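The woman who runs the mending and sorting table at McAlister Hall has been folding other people's clothes for 17 years. She started in the back room of Rirkosetti, a secondhand shop, and moved over when the shop closed in September. She asked us to leave her name out.

We talked on February 3, 2024, and most of the talk was about gloves. 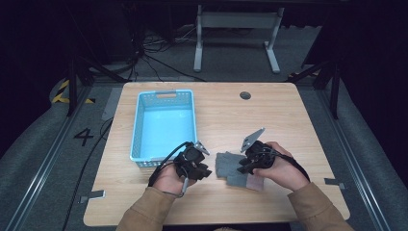
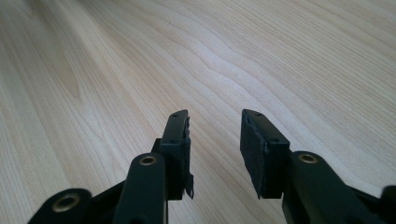 A light wood table at the hall, with gray fabric and a blue basket in the first picture.

"Small things take longer than coats," she said. "A coat goes on a hanger and you're done. A glove comes in balled up, and you have to find out which way it goes before you can do anything with it."

Her method has not changed much. She flattens each piece, looks at the lining, and decides whether it can go out again. Pieces that pass go in a basket. She likes plastic ones with holes in the sides.

"Wicker snags," she said. "I had a wicker one at Rirkosetti and it pulled threads on everything. The plastic you can rinse in the sink."

She clears the table between batches. The hall used to have a darker one, and she said black socks disappeared on it. She asked for a pale top for two years before one came.

A batch is usually six pieces. She tried bigger ones and found she was refolding what she had already folded. The sorted clothes go to Zitell, four streets over, where they are priced and put out on the shelves.

We asked what people should do before they drop off a bag.

"Check the pockets," she said. "And clip the pairs together. A clothespin is fine. I have a whole drawer of single gloves and I keep thinking the other one will come in."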